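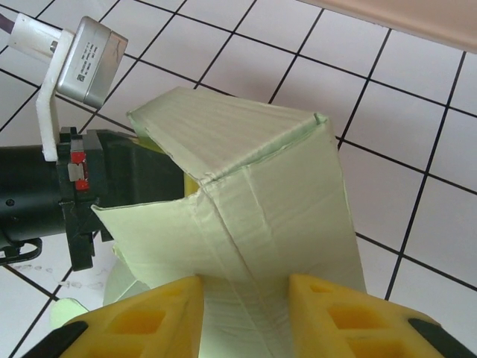 A green cardboard box, creased and partly open.

Uvik starts separate collection of cardboard in May

Apr 30, 2026

Residents of Uvik will get a separate collection of paper and cardboard from next week. The town council approved the plan on Tuesday evening after a discussion that lasted almost three hours. Until now, people had to bring their cardboard to the recycling yard on Kovier Road, or put it together with the other household waste.

The new service will first cover the 1,216 homes in the center and in the Omik district. The council wants to add the villages on the north side in September, if the first months go well.

The collection will be done by Bajwa, the company that already empties the glass containers in the town. It will come every second Wednesday, starting at 7 in the morning. Each home receives a blue bin without payment. Families who live in apartment buildings will share larger bins, which are placed next to the existing ones.

Kamran Sandhu, who leads the waste department of the town, said that the yard on Kovier Road has become too small for the amount of packaging that people bring. On Saturdays the line of cars often reaches the main road, and the neighbors have complained many times.

"People order more things to their home than before, and every thing comes in a box," Sandhu said. "We have asked them to drive to us with it. For older residents and for those who don't own a car this was never a good solution."

According to the information sheet that was sent to all homes, boxes must be made flat before they go into the bin. Small pieces of tape and paper labels can stay. Plastic windows, foam and bags should be taken out. Pizza boxes with a lot of grease on them are not accepted and belong in the general waste, but a clean lid can be torn off and put in the blue bin. Drink cartons are also not part of the collection.

Big boxes, for example from a washing machine, should be cut into parts. If they don't fit in the bin, they may be tied with string and left beside it, up to 5 bundles per home. Wet cardboard will be left behind when it is raining hard, and the company asks people to keep the lid closed.

The price of the service caused the longest part of the discussion. The yearly waste fee will go up by 15 dollars for each home from the beginning of next year. Two members of the council voted against the plan for this reason. They wanted that shops with a lot of packaging pay a bigger part.

Shops are not included for the moment. Tsehay Zeleke has a shoe store on the market square and followed the meeting from the public seats. She told us she was disappointed.

"I have empty shoe boxes every day, and twice a week I bring them to the yard in my own car," Zeleke said. "The truck will now drive past my door, but it will not stop. I hope they change this."

Sandhu answered that the department is preparing a separate offer for small businesses. He could not say yet when it will be ready or what it will cost.

The town expects to collect 200 tons of cardboard and paper in the first year. The material will be pressed at the Bajwa site and sold to a paper mill. The income from the sale goes back to the town and is used to pay part of the transport.

The blue bins are being delivered until Saturday evening. Residents who have not received one by then can call the town office or come to the service desk on the ground floor during opening hours. The yard on Kovier Road stays open for cardboard with the same hours as now.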